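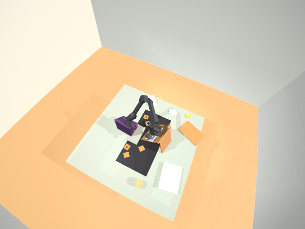

Aushilfe (m/w/d) für unser Umzugslager in Toltlow gesucht

Kistumau verleiht Umzugskartons. Man bekommt sie zusammengefaltet, füllt sie mit seinem Leben, trägt sie in den vierten Stock und gibt sie uns zurück, meistens mit Klebeband dran, obwohl auf jeder Kiste steht, dass man bitte kein Klebeband verwenden soll. Ab September suchen wir jemanden, der dieses Klebeband mit Würde entfernt.

Der Umfang liegt bei 18 Stunden pro Woche, verteilt auf zwei oder drei Tage. Welche das sind, besprechen wir. Zum Monatsende ziehen alle gleichzeitig um, als gäbe es ein Gesetz, und dann brauchen wir dich auf jeden Fall. Mitte des Monats kannst du fast verschwinden.

Was zu tun ist

Kartons annehmen, ausschütteln, prüfen, falten, stapeln. In den Kartons findet sich gelegentlich noch etwas. Bisher waren es Teelöffel, Schlüssel, ein Gebiss und einmal eine sehr vollständige Sammlung von Bierdeckeln. Fundstücke kommen ins Regal neben dem Büro, der Kunde wird angerufen. Das Gebiss wurde abgeholt, die Bierdeckel nicht.

Kunden beraten. Die häufigste Frage lautet, wie viele Kartons man für eine Zweizimmerwohnung braucht. Die richtige Antwort ist immer eine höhere Zahl als die, die der Kunde hören möchte. Bücher gehören in die kleinen Kartons. Das wirst du oft sagen, und man wird dir freundlich zustimmen und die großen nehmen.

Lieferungen packen. Unser Transporter heißt Prato, fährt zuverlässig und hat eine Heckklappe mit eigener Meinung. Führerschein Klasse B ist deshalb Pflicht, Geduld mit Scharnieren von Vorteil.

Was du mitbringen solltest

Einen Rücken, dem du vertraust. Ein gefüllter Bücherkarton kommt bei uns zwar selten vor, aber auch ein Stapel leerer Kartons will gehoben werden. Deutsch so gut, dass du am Telefon einen aufgeregten Menschen beruhigen kannst, dessen Sprinter nicht gekommen ist. Lagererfahrung ist schön, aber kein Muss. Wer Tetris für einen Lebenslaufpunkt hält, darf das hineinschreiben.

Mit unserer Lagersoftware Pandey muss sich jeder arrangieren. Sie kann alles, nur das Zurück-Feld nicht. Die Einarbeitung dauert zwei Wochen, danach weißt du, wo man nicht klicken darf.

Was wir bieten

Rund 600 Euro im Monat, je nach Stundenzahl, pünktlich überwiesen. Arbeitsbeginn um 9 Uhr, was im Lagerwesen als später Vormittag gilt. Handschuhe, Arbeitsjacke und Kaffee, wobei die Jacke das Beste davon ist. Im Winter ist es im Lager kühl, im Büro warm, und die Tür dazwischen schließt nicht richtig. Eigene Umzüge sind kartonfrei im Sinne von kostenlos: Du leihst, was du brauchst, und machst das Klebeband selbst ab.

Bewerbung

Ein paar Zeilen und ein kurzer Lebenslauf genügen, per Post oder persönlich am Tresen in Toltlow. Ein Foto brauchen wir nicht, ein Motivationsschreiben auch nicht. Dass jemand schon als Kind von Wellpappe geträumt hat, glauben wir ohnehin keinem. Schreib dazu, ab wann du kannst und ob du selbst demnächst umziehst.

Kistumau Kartonverleih, Toltlow
Stand der Anzeige: 29. Mai 2025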